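From: Zewditu Nigatu
To: home-automation-talk
Date: Aug 19, 2019
Subject: Re: [home-automation-talk] Can any machine tidy a room yet?

Eleri Landeg wrote:

> I have been following the Marulanda videos since February and I am
> starting to believe them. The arm puts plates in a rack, it puts cups
> on a shelf, it never drops one. My question to the list is simple. If
> it can do plates, why can I not buy something that picks up after my
> two children? Toys on the floor must be easier than china. I would pay
> 495 dollars for it tomorrow, and I think many parents would.
>
> Also, does anyone know if the Brodetti vacuum still stops at carpet
> edges?

Dear Eleri, dear all,

I cannot help with the Brodetti, I have only tile at home. About the toys I have a strong opinion, so please excuse the long mail.

I do not agree that toys are easier than china. A plate is hard, it is flat, and the next plate is the same plate. When you have solved one, you have solved the set. In a toy box there are no two things which you can hold in the same way. A ball rolls away when you touch it from the side. A plush animal gives no clear edge. A brick is easy if it lies alone, but it almost never lies alone.

At Jakari, where I work on grasp planning, we use sorting into boxes as our household task. Our arm is a standard one with a simple gripper, and the objects are cheap things from the supermarket and the toy store. 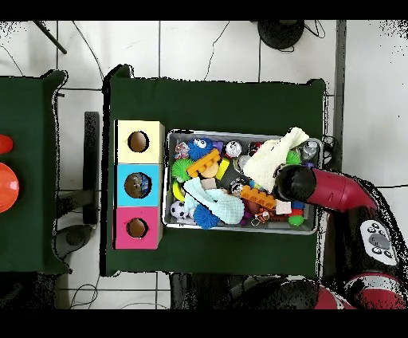

The worst items for us are the cloths. A cloth on top of other objects hides them, so the planner does not know what it will find, and a cloth has no fixed shape to compare with a model. If the gripper takes it by the middle, it may take a ball or a can together with it. Then there is the second half of the job, to let go at the right place. A box with a round hole in the lid is nothing for a child of three, but the machine must bring the object over the hole and turn it so it goes in. A long thing which arrives sideways stays on the lid.

I can give you our numbers from the last series, with no polish. We made 40 picks from a full tray. In 36 of them the gripper closed on something and lifted it. This sounds good, but "something" is generous, because I also counted the cases where it lifted a different object than the one we asked for. There were 4 complete misses, and all of them were soft things. I did not measure time, but I can tell you that you would lose patience.

So my answer to "can they do it yet" is: on a table, with good light and an engineer in the room, partly. On your carpet, with children walking through, no. I would also be careful with videos. I do not say that Marulanda is cheating - I have never seen their lab - but a plate rack is a task which somebody chose because it works.

For shop-floor work I am more hopeful. Pamham has the parts arrive always in the same bin and in the same position, and there the old methods are enough. The difficult part of a home is that no one has arranged it for the machine.

If you want to try something useful with your 495 dollars, buy low open boxes with wide tops. Children will throw things in them, and one day a robot will also thank you.

Does anybody on the list have results with suction on plush or on fabric? We tried only fingers so far, and I would like to read other numbers before I order parts.

With kind regards,
Zewditu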